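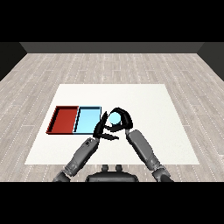 Sorting by color in simulation: a light blue cylinder and two trays, red and blue.

How to Test Whether a Robot Can Sort Your Small Parts

Last updated 4 July 2021

If you run a small shop, or just a garage with too many bins, you have probably wondered whether a machine could put things away for you. The short answer is that it can do some of it, slowly, if you set the job up with care. This page explains how to find out for your own job without buying any hardware first.

I wrote it after trying the same thing for the packing bench at Driswood, where we sort colored caps and spacers into shallow trays by hand. You need a desktop computer with a decent graphics card, a physics simulator with a two-arm robot model, and a few evenings.

Step 1. Write the chore as one sentence

Pick one motion and write it down. Ours was "Put each blue piece in the blue tray and each red piece in the red tray." If your sentence has "unless" or "and then check" in it, split it up. "Tidy the bench" is no good. Two people would disagree on when it was finished, and you can't score that.

Step 2. Build the plainest version you can

Use a flat white surface, the trays and one part. Leave out the clutter for now. A simple shape such as a cylinder is fine even if your real parts are odd. Match the tray sizes to the ones you own and put them where a worker would reach for them. Save this setup under its own name before you change anything – I lost mine twice in April.

Step 3. Decide what counts as done

For us, a run was good if the part ended up inside the right tray and the tray had not moved more than the width of a finger. Set a time limit too. Stop the run when the limit is up and mark it as a miss, even if the hand looks close.

Step 4. Run it enough times to learn something

Ten runs tell you very little. We did 200 with the part starting in a different spot each time, and 152 were good. Write down the kind of miss as well as the number. Ours fell into these groups:

Part dropped on the way
Part set on the rim of the tray
Hands got in each other's way
Time ran out

The third one surprised me. With two arms, you have to say which arm does what, or allow a handover and plan for it. A simple rule helped: one arm carries, and the other stays clear unless the part is out of reach. If you allow a handover, do it away from the trays, where there is room for both hands.
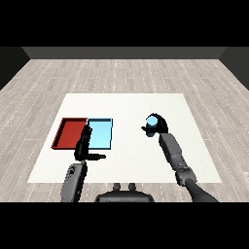

Shazia Naqvi wrote in to say that she tried the same steps for the returns shelf at Ullholm and got a good score in simulation, but would still not trust it with the real shelf. Her parts come in bags, and the bags fold. She asked whether the method is worth the time if the real job is that messy.

I think it is, as long as you treat the score as a ceiling. A job that fails in a clean simulator will not go better on a bench. A job that passes has earned a closer look.

Step 5. Make it harder, one thing at a time

Add a second part. Then change the lighting. Then turn the trays a little. Run the full set after each change and keep the old scores next to the new ones. Our score fell the most when we put parts close together.

Step 6. Compare it with a person

Time someone doing the real chore at a normal pace. Zarmeena Tanoli does a batch of 16 caps faster than our simulated arms place two. On speed alone the robot loses, so the question is whether you have hours when the bench sits idle and a slow machine would be good enough.

What about the house?

The same steps work for home chores. Putting blocks in a box is close to what we tested. Folding towels is a different problem and I would not start there.

Files for the tray setup are on the Adebisi downloads page, under bench tests.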